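Cerbridge Robotics Club
Minutes of the meeting held on August 27, 2019

Present: Eirini Papadakis (chair), Suleiman Nnaji, Lucía Valcárcel, Emiliano Paredes (minutes)
Apologies: Maximiliano Peñalver

1. Minutes of the last meeting
Agreed without changes.

2. Sorting task
Suleiman reported on practice with the hand-held grippers. Small clear parts are the hardest to pick up and pass across. The tray and lid stay in the task. Lucía asked for a limit of 30 seconds per part. Agreed, to be looked at again in September.

3. Recordings
119 recordings saved so far. Lucía to rename the files before the next session and delete any double copies.

4. Spending
Eirini has a price from Juster for 2 spare cables. Approved. Emiliano to place the order.

5. Any other business
Maximiliano had asked by email whether new members can join part way through the project. Yes, up to 4. Eirini to reply.

Next meeting: September, date to be sent round. 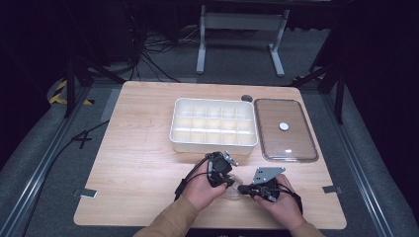 Item 2: passing a clear part between the two grippers, with tray and lid behind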